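The man in Lustthorpe wanted 900 for the table and swore it had come out of a monastery. I offered him 20 to stop talking. We settled somewhere between, and he helped me carry it to the van – too gladly, I thought.

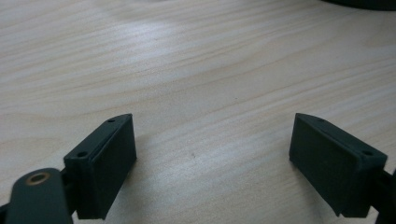
My aunt held that a table remembers every meal. I have never believed it. Four nights I ate at that one, and it remembered nothing. The grain wandered off at a slant, pale and polite, and there was one tiny dark speck in it. A monk's ink, he would have said. I scratched at it with my thumbnail and went to bed.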